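Right, this is my June walk-round of the shared laundry at Urnwood, typed up on Monday evening with a cup of tea going cold next to me. Same list as last time, same order, my comments underneath each one. Leobardo Trujillo has the keys to the riser cupboard this month so if you need in, ask him and not me!

Marks are **OK**, **WATCH** (fine today, look again next time) and **FIX** (somebody has to do something).

## Getting in and out

- [x] Door opens fully and closes itself – **OK**
- [x] Nothing stored behind the door – **OK**. There was a clothes horse there in the spring and I moaned about it for weeks, so thank you to whoever took it home.
- [ ] Emergency light comes on with the test key – **FIX**. It came on, went a sad orange and gave up after 9 minutes. I stood there and timed it. New battery pack wanted, and I've asked Mendoza to quote for it along with the stairwell one.
- [x] Exit sign readable from the far end – **OK**

## Floor and drainage

- [x] Floor dry and not slippery – **OK** on the day
- [ ] Drain cover sitting flat – **WATCH**. It rocks a bit if you tread on the corner. I've pushed it down with my heel and it seems happier, but I wouldn't call that a repair.
- [x] Mop and bucket put away – **OK**

## Dryers

- [x] Lint filters cleaned – **OK**, mostly. I got a decent handful out of the second one. Please, please do this every single load. It takes seconds, and fluff is the thing that catches fire in these rooms, it really is as boring as that.
- [x] Wall duct joints tight, no warm air leaking – **OK**. I ran my hand along the lot.
- [ ] Outside vent flap moving freely – **FIX**. Stuck half shut with what looks like an old nest. I could only reach it with the broom handle so it needs doing properly off a ladder, and I'm not going up a ladder on my own (see the stepladder note from last year, we all remember).
- [x] Drums checked for lighters, pens, coins and so on – **OK**. Have a feel right to the back if you're doing this one, things hide behind whatever's in there.
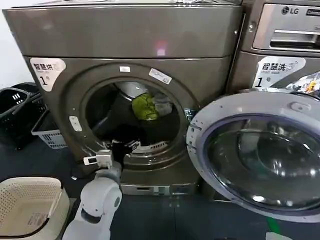

## Washing machines

- [x] Inlet hoses, no bulges or drips – **OK**. They were all swapped by Stametti and they've been good as gold. I still bend each one gently to look for cracks.
- [x] Isolation valves turn by hand – **OK**, though the left one is stiff and I had to use a tea towel for grip. A drop of silicone grease next time.
- [x] Door seals clean, no splits – **OK**. Bit of black gunk in one fold, wiped out with the white vinegar. Leave the doors ajar between washes and you hardly get any.
- [ ] Machines level and not walking – **WATCH**. One of them does a little dance on the fast spin. I've wound the front foot down half a turn and it's calmer, but I'd like someone else's ears on it.

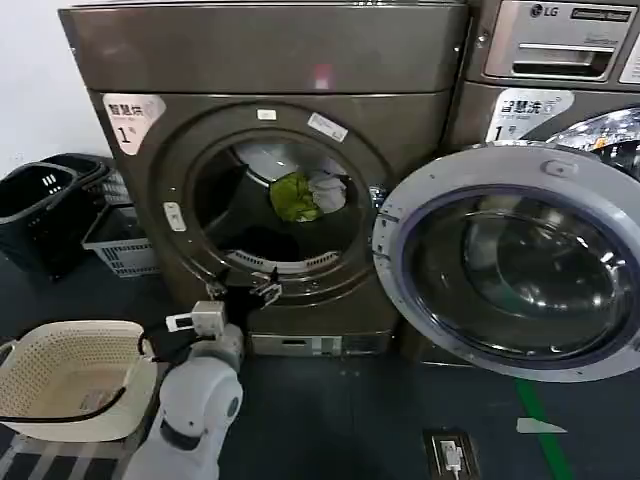 The other thing I wanted to say on washers is about overloading. If you have to shove the door with your knee, it's too full! The bearings cost a fortune and we've already been through one set. A hand's width of space at the top is what I was always told, and I've stuck to it for years without trouble.

## Electrics

- [x] Sockets and switches, no scorch marks or cracks – **OK**
- [x] RCD trips on the test button – **OK**, all 3 of them, and all reset first time
- [x] No extension leads in use – **OK**. If you need to charge your phone, take it upstairs.
- [ ] Portable appliance labels in date – **FIX**. The iron ran out. I've put it on the top shelf with tape round the plug, so leave it be until it's been tested.

## Fire bits

- [x] Extinguisher on its bracket, pin in, needle in the green – **OK**
- [ ] Heat detector tested – **WATCH**. Worked fine, but the panel took 17 seconds to show the right zone and I'm sure it used to be quicker. Jendside look after the panel so I've left them a message.
- [x] Dryers not left running overnight – **OK** as far as I can tell
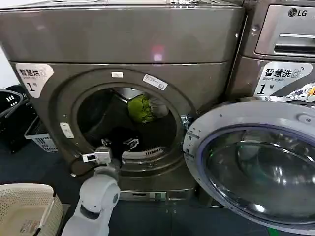 On the overnight thing, I know it's handy to put a load in and go to bed, I've done it myself at home. But the whole block sleeps above that room. Last load in by nine, please, and stay until the cool-down has finished, because stopping a hot drum halfway and leaving everything bundled up is asking for trouble.

## To do before next time

1. Emergency light battery – me, once Mendoza reply
2. Vent flap – two people and the good ladder, Leobardo has offered
3. Iron tested or binned
4. Silicone grease for the stiff valve (there's a tube in the riser cupboard, behind the paint)
5. Chase Jendside if they've not rung by the end of the week

I make that 18 boxes and four of them a nuisance if you count the drain cover, which I do. Shout if I've missed your pet hate and I'll add a line for it.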